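Sport Governance and Club Administration
Unit 4 handout: elections, mandates and the first hundred days

Read this before the seminar. Bring your own copy of the Ostthorpe constitution, since we'll be working from clauses 9 to 14 and there is only one on the shelf.

## 1. Who elects a county or regional board

Most amateur sports bodies are federations of clubs. The clubs are the members, and the individual players belong to the body only through their club. This matters at election time. A player with strong views on fixtures has no vote unless the club sends that player as a delegate.

Voting weight is usually set in one of these ways:

- one club, one vote, whatever the size
- a base vote for each club, plus extra votes by number of registered teams
- a vote for each delegate, with outgoing officers also holding a vote

The third system gives sitting officers a built-in advantage. Ostthorpe used it until the rule change covered in Unit 3. Under the current rules each club has 2 delegates, and officers vote only if a club has named them.

**Terms to know:** delegate, mandate (two senses, see below), proxy, quorum, casting vote, standing orders.

## 2. Two senses of "mandate"

Students mix these up every year, so keep them apart in your essays.

A *delegate's mandate* is an instruction from the club. The club meets, decides which candidate it supports, and tells its delegate to vote that way. In a secret ballot the club can't check.

A *winner's mandate* is the claim a new chair makes after the count: "I was elected to do X." How strong that claim is depends on the margin, the turnout, and whether X was mentioned during the campaign. A chair who ran unopposed has full legal authority and a weak claim of this second kind.

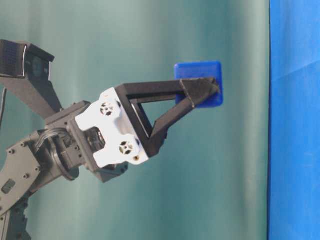 ## 3. Case: the Plultetitz league

Kagiso Buthelezi became chair of the Plultetitz hockey league after a contested vote in February. He had campaigned on one issue, the junior calendar. Under-14 and under-16 games were being moved at short notice to suit senior teams, and clubs were losing young players.

The league had 2000 registered players at the time, over half of them juniors. None of the juniors' coaches sat on the fixtures panel.

What he did, in order:

1. Met the fixtures panel and asked for its records of postponed games.
2. Wrote to all clubs with three proposed changes and a closing date for replies.
3. Put the changes to a general meeting, where two passed and one failed.
4. Published the new calendar with the rule on postponements printed on the first page.

The change that failed would have given junior coaches a reserved seat on the panel. It needed 80 percent support because it altered the constitution, and it fell short. Buthelezi had treated it as an ordinary rule change until the week of the meeting. Check thresholds early.

## 4. Case: Londen and the listening tour

Sixten Ekström took over at Londen with no stated program. He spent his first season visiting clubs and holding private talks. Members liked him, and attendance at general meetings went up.

The trouble came later. Private talks leave no record, and several clubs believed they had been promised the same training ground. When the ground went to Yokoyama Athletic, two clubs filed complaints. The appeals panel found no breach of the rules but recommended that a short written note be kept of every club visit – date, who attended, what was raised – and sent to the club afterward.

Compare this with Plultetitz. Buthelezi consulted in writing and lost some goodwill, with clubs calling him distant. Ekström consulted in person and lost track of what had been said.

## 5. Officers and the board

A chair rarely has power to act alone. In most constitutions the chair runs meetings, speaks for the body in public, and has a casting vote on a tie. Spending, discipline and appointments belong to the board. Team managers are often appointed by the board on the advice of a selection group, and a new chair who announces a manager before that group has met is open to challenge.

## 6. For the seminar

Prepare short notes on the following:

- Clause 11 of the Ostthorpe constitution says the chair "may consult clubs as he or she sees fit." Does that allow private consultation on a matter due for a vote?
- Should delegates be required to report back to their clubs in writing?
- Which of the two chairs had the stronger mandate, in the second sense?

The written assignment is 1079 words at most, footnotes included. Cite the constitution by clause number, and put your student number on every page.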